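6/22/22
By the Ummont Museum Learning Department

Why Do We Need Electricity at Home?

Electricity is a form of energy. It lights our rooms, keeps our food cold and runs the fans that many families use in August. It travels to our homes through long metal wires.

In 1875, the town of Ummont had no electric lights. Families used candles and oil lamps after sunset, and children did their schoolwork close to the flame. Streets were dark, and most shops closed early.

Later, a power station was built on the Moser River at Rostadau. Moving water pushed the blades of a large wheel called a turbine. The turbine turned a generator, and the generator made electricity. The first wires reached only 14 houses. In time, the station served 1132 homes.

Materials that let electricity pass through them easily are called conductors. Copper is a good conductor. Materials that block electricity are called insulators. Rubber and most plastics are insulators, so they are used to cover wires.

Electricity can be dangerous. Never put anything except a plug into an outlet, and never touch a plug with wet hands. Ask an adult for help if a wire looks damaged.

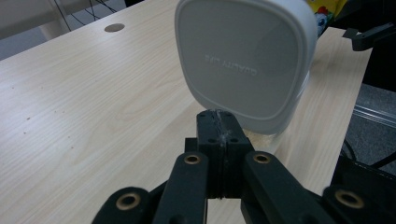 A white object with rounded corners on a desk. The faint gray words on it read "QUALITY LIFE."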